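Why I'm Still Doing My Own Dishes

Posted in March by Shirin Vahidi | Home & Gadgets

My sister called me at 6 in the morning to ask if she should hold off on replacing her dishwasher, because "the robots are coming anyway." I told her to buy the dishwasher. Then I spent most of my coffee looking at robot kitchens on my laptop, so I guess she got to me a little.
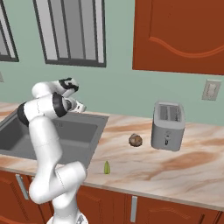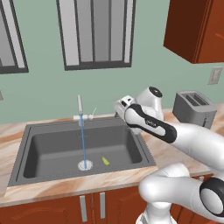
A robot arm at the sink in a simulated kitchen, with a toaster on the counter. The water is running in the second picture.

I love this stuff, I really do! But look at how tidy it is. One toaster, a bit of food or two, acres of clear counter. My counter has mail on it. It has a phone charger, a bag of onions, and a colander I've been meaning to put away for three days (okay, longer). And my dishes don't wait politely one at a time. They're stacked, with forks under the bowls and a glass wedged inside another glass.

I'm not knocking the practice kitchens. If I were teaching a machine to work near running water I'd want it to try a few thousand times on a computer before it came anywhere near my faucet. My beef is with people who see a clip of that and start talking about next Christmas.

My cousin works at a parts plant in Covasham, and they have arms on the floor that do one thing all day long and do it beautifully. They pick the same bracket out of the same tray, 1,104 times a shift. Then somebody bumped the tray a couple of inches and the whole line sat there for 60 minutes while they sorted it out. A kitchen is nothing but bumped trays!

So can a machine do chores yet? Some of them, sure. My vacuum does fine until it meets a sock. I'd trust an arm to move a cup from here to there if the cup was where it expected. Scrubbing burnt rice off a pot and knowing when to give up and let it soak, I just don't see that coming soon. Wet things are slippery and soft things squish, and a sink is full of both.

What I'd like from these companies is a boring number. Tell me how many plates out of 641 got washed and put away in one piece, in a real house, with a kid wandering through asking for juice. I'd read that over breakfast and I'd be thrilled if it was good.

Meanwhile my sister went with a plain white dishwasher from the appliance place in Stemberg. It comes next week, and she's already complaining about having to unload it.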